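Search this site Enter keywords

Speaker notes – Automating the sorting bench at Brositz
Monday, August 5, 2024

Start with the bench before the change. Six people per shift, 600 returned items, each one picked up, turned over, read and set down in a tray. Wrist complaints were the most common entry in the first aid log.

Give the split. The cell handles rigid items under 500 grams. Everything else stays manual, including anything leaking or dented. Pause for questions on weight limits.

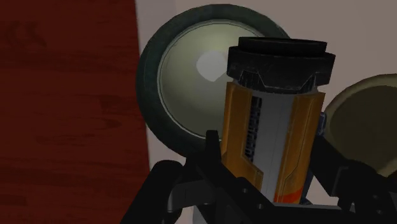

Grip force is set per item class. Noboru Kobori wrote the classes and still owns them. Operators can lower a force value at the panel but cannot raise it. Mention the Fatex trial, where anyone could change anything and the settings drifted within a week.

Staffing. No positions were cut. Two people moved to exceptions, one to programming. Exceptions work is slower and harder – 80 items a shift, all of them odd. The old target of 200 per person no longer applies and has been removed from the reviews.

Pay grade for the programming role is not settled. Say so plainly. Kohei Oshima will take that one if it comes up.

Training runs two days, one of them at the Colard site. Next intake is October.

Skip the Uchida slide if short on time.

3 comments 14 shares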